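3.2 Keepsake containers and their neighbours

The second group of objects in the Hebden inventory are containers which the household keeps after the first contents are gone. Ida Kettler coded 121 of them. A tin from a wedding was the most frequent case in which the owner could name the occasion but not the present contents. We follow here the distinction of Lindemann between a box kept for its use and a box kept for its picture, although in our material the two reasons are often mixed.

The pink box in Figure 4 belongs to the second type. Its decoration is a cartoon bride and groom, he in a top hat and she in a light dress, and the colour is pale enough that small marks on the surface are easily noticed. The mint green case with a zipper and a handle was coded as an everyday carrier. Both objects are seen together on one white table.

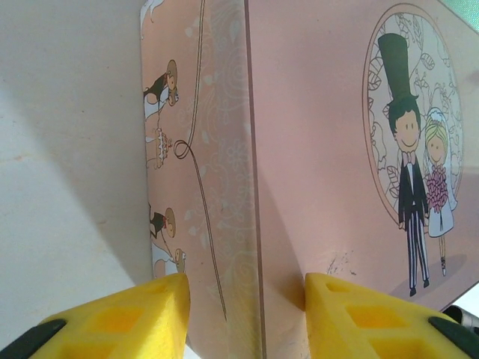
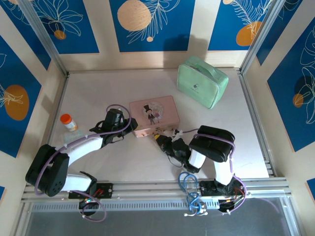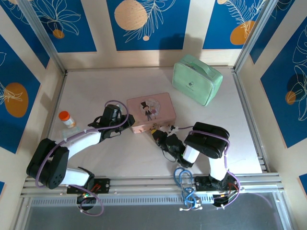
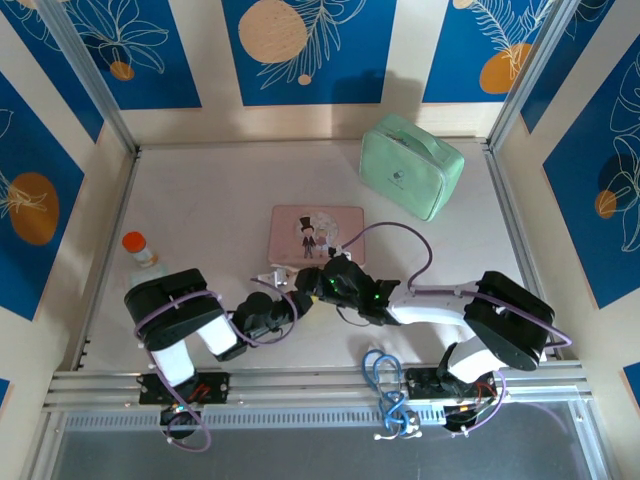 Figure 4. The pink wedding box (all views) and the mint green case (second, third and fourth views). A small medicine bottle with an orange cap is also present in the third view.

3.3 Coding of closed containers

A container was coded as closed when its contents could not be judged from outside. In such cases the coder wrote only the outer features: colour, form, type of fastening and the motif, if there was one. Disagreements between Kettler and Lindemann were discussed in July and nine entries were changed.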